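Section 8. Stocking the snack bay with the robot

Read before your first shift on it. Romain Besnard has the keys, Serpil Gökçe signs you off.

1. Clear the floor in front of the shelf. No crates, no cords.
2. Load the planogram for your bay. Wrong bay = stop, call Serpil.
3. Stand behind the base line. Press START and let go.
4. Facings, dates and damaged packs stay your job. Check them after evry run.
5. Log it. 280 units is the shift cap, dont push it.

CAUTION: never reach in past a moving arm. Stop first, then reach.

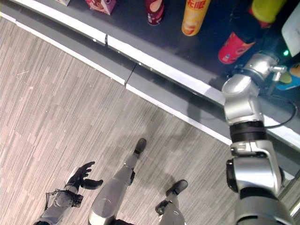
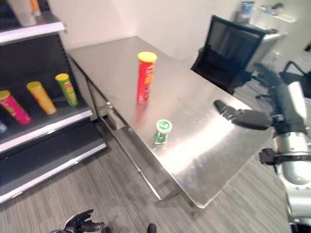
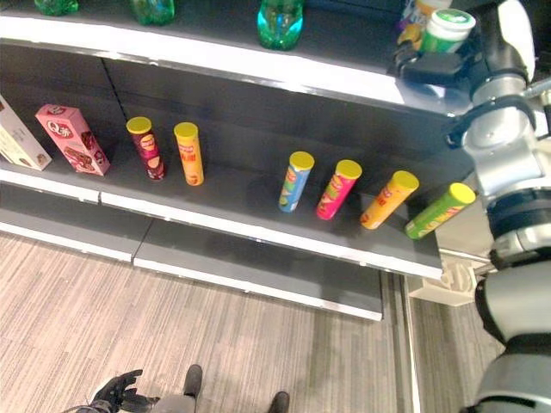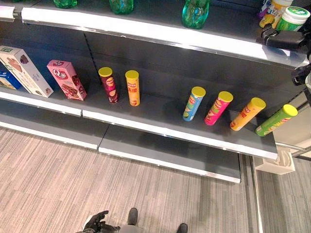
Your hours don't change with the Clornix rollout, your tasks do. Less bending, more checking. Canisters are the usual call-out: if one is tipped toward the shelf edge, like the lime-green one at the right end in the last two shots, press STOP, stand it up by hand, then RESUME. Gaps in the row you leave alone until the run is finished. Log tipped cans under code 611.

Note: breaks are as before. Robot running is no reason to skip one.

Comments (3)

Inès Pruvost: Step 3, which base line? We have two at Naven.

Romain Besnard: The one nearer the aisle. Will fix in the next version.

Apolline Gaillard: My back is happier, my eyes are tired. Can we rotate the checking?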